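Jillholm Community Board > Food & Get-Togethers > Maqluba for the winter supper, how do I scale it up?

zaatar_zone
Friday, January 19, 2024
So I said yes to cooking for the heritage supper at the Tarawneh hall and now I'm in over my head (my own fault, I love saying yes to things). The plan is maqluba, the way my grandmother made it, with chicken, eggplant, cauliflower and rice, all flipped over onto a big tray at the table. I've made it for 12 plenty of times. This one is for a whole lot more than that and I can't decide between one monster pot or several normal ones. Has anybody here flipped a really big one?

potluck_pete
Don't do the monster pot. I tried it with lamb a couple winters back and the bottom scorched while the rice in the middle was still crunchy. Several pots, flip them one after another, and people get to cheer every time!

Khalil Zein
I'm going to disagree with Pete. Big pot works fine if you keep the layers shallow and the flame low, and you let it sit off the heat before you turn it. The rice needs a long soak too. My family always did one pot for everybody, that's kind of the whole idea of the dish, isn't it?

potluck_pete
Sure, if you have your family's arms. I've seen the size of those pots. Who's turning that thing over?

Khalil Zein
Two people, two towels, tray clamped on top. Count to three and go.

beet_it
Can I be annoying and ask about the eggplant? Fried or roasted? I roast mine at 400 on oiled sheets and it saves so much mess, but my neighbor swears it goes to mush in the pot.

zaatar_zone
Fried for me, but I'm coming around to roasting because I do NOT want to stand over hot oil all afternoon. Does it hold its shape?

beet_it
Cut it thick, salt it first, and it's fine. The cauliflower I'd do hotter, like 450, until the edges get really dark.

Nizar Majali
Cauliflower has to be fried, sorry. Roasted tastes good but it tastes like something else. I'll give you the eggplant.

beet_it
Ha, I'll take half a win.

mrs_dill
Whatever you do, please make a meatless one as well. Last year the vegetarians got salad and bread. My sister still brings it up. Chickpeas in place of the chicken, vegetable broth, same spices.

zaatar_zone
Good call, and that pretty much settles it, I need separate pots anyway. So it's Pete's way, with one larger one in the middle for Khalil to flip (you volunteered, I'm reading it that way). Yogurt and chopped salad on the side. I'm still short on toasted almonds if anyone's going shopping.
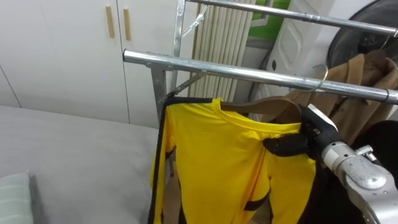

Nizar Majali
Almonds I can bring, and pine nuts too if you want them. Just toast them in butter right before serving, they go soft if they sit on the rice too long.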